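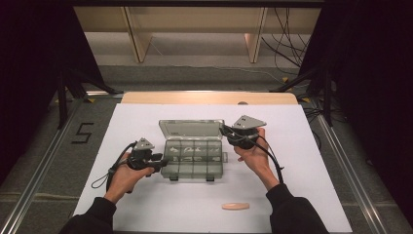
Jandar Map Pack: README

Hi! Thanks for grabbing the pack. Jandar is a set of 4 multiplayer maps I made for Brastico, the arena shooter I've been playing way too much of for the last few years. Everything in the folder is my own work except the door sounds, which come from the stock game files (so you need the full game installed, the demo won't load them).

What's in the folder

kestar.bmap - the big one. A flooded rail yard, best with a full lobby.
shek.bmap - small and mean, two floors, made for free-for-all.
shek_night.bmap - same layout with the lights off and the roof hatch open.
jandar.bmap - the first map I ever finished. It shows, but people kept asking for it.
textures - leave this next to the maps or you'll get pink walls.
callouts.txt - the names my group uses for each spot. Change them if you like, we argue about half of them anyway.

Installing

Unzip everything into the custom folder inside your Brastico directory, restart the game, and look under Community in the map list. If you had the September version, delete it first! The old kestar file has the same name and the game gets confused and drops everybody to the menu.

Hosting a server? Add the map names to your rotation without the .bmap part. The download is 127 MB, so tell your players to get it ahead of time, because in-game downloading is painfully slow.

What changed in June 2025

I moved both spawns on Kestar back behind the signal house. You used to be able to see one from the water tower, and yes, I was the one abusing it. The crane ladder works from both sides now. I also took the armor pickup out of the tunnel and put it on the platform, where you have to fight for it a little.

Shek got a second way out of the basement (finally). The night version had a lamp you could hide inside, so that's fixed too.

Jandar only got new skyboxes. I tried redoing the courtyard and liked the old one better, so I put it back.

Balance notes

I keep a log of the matches on my own server, and this version is tuned from 1,694 of them. On Kestar the north team was winning a lot more than it should, mostly thanks to that spawn. It's closer now but I still think north has the edge in capture mode. If you run tournaments, swap sides at the half.

Known problems

Bots get stuck on the Shek stairs. I've redone the paths twice and they still do it.
The water on Kestar flickers on low settings. Medium is fine.
Score limits over 400 break the timer on Jandar. It counts up and never ends the match.

Using my stuff

Host it, stream it, remix it, go nuts. Just keep this file in the zip and don't charge for it. If you make a remix, please give it a new file name so it doesn't overwrite mine on people's machines. Bug reports go in the thread where you found the download, and a screenshot with your coordinates turned on helps me a ton!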